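Rag coiling

Rag coiling is a home craft in which strips of worn-out cloth are wrapped round a core of cord and stitched into a spiral to make mats, bowls, baskets and bags. It needs no loom and no frame, only a blunt needle, strong thread and a heap of fabric, and it is one of the most forgiving ways to use up old shirts and bed linen. Coiled work is sometimes confused with braided rugs, in which three or more strips are plaited first and the plait is then sewn together.

Materials

The core is usually cotton washing line or soft sash cord. Thinner cord gives a fine, flexible coil that turns tightly at the centre, while thick cord builds up wonderfully fast and suits floor mats. Almost any woven cotton will do for the wrapping. Jersey from T-shirts also works, though it stretches and has to be wound at an even pull. Strips are torn along the grain or cut with a rotary cutter, and most makers keep them narrow enough to fold round the cord with a small overlap.

A small coaster can be made from 5 metres of cord. A hearth mat takes far more, and the largest piece by the Morkska sewing circle, finished one July and still in daily use, swallowed 247 metres of cord and what seems to have been every curtain in the village!
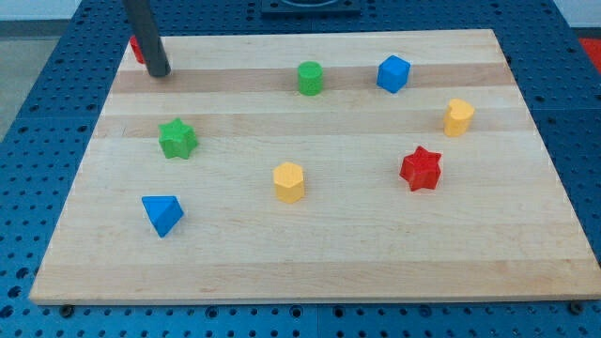
Fathima Hettiarachchi disagrees with the usual advice to begin with narrow strips, and says beginners get on much better with wide ones folded double, as the raw edges stay tucked in and the first few rounds lie flat without a fight. Others hold that a doubled strip makes the centre lumpy, and both methods are taught.

Technique

The end of the cord is covered first, then bent back on itself to form a tight button. From there the wrapped cord is laid against the previous round and caught to it every few turns, either by taking the strip itself through the row below (the lazy stitch) or with a separate thread. Keeping the work on a flat surface helps a mat stay level. To raise the sides of a bowl, each new round is set slightly on top of the last - the steeper the shift, the straighter the wall.

Colour is where the craft really comes alive. New strips can be joined at any point by overlapping the ends, so stripes, flecks and sudden bursts of pattern are all easy to work in.

Regional styles

Rarkach coiling leaves short lengths of bare cord showing between bands of cloth. The Carkenar style covers the cord completely and finishes with a looped border, often in a single dark colour.

Care

Small pieces can be washed by hand in cool water and dried flat, pulled gently into shape while damp. Large mats are better shaken out and sponged. Loose stitches should be caught early with matching thread.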